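4.2 Desk shape and where drinks end up

Vendors claim that a wavy front edge keeps drinks away from the working area of a desk. We doubt it. The Roteldale survey covered 141 desks, and its author (Crichton) logged only where a bottle stood, never how long it stayed there. A bottle near a corner may be parked for the day or put down for a second - the log treats both alike.

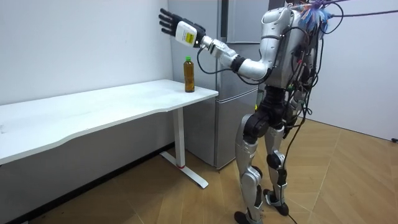 Figure 3. Long white desk with a curved front edge; bottle near the right-hand corner.

Nor did the survey include straight desks, so the claimed effect has nothing to be compared with.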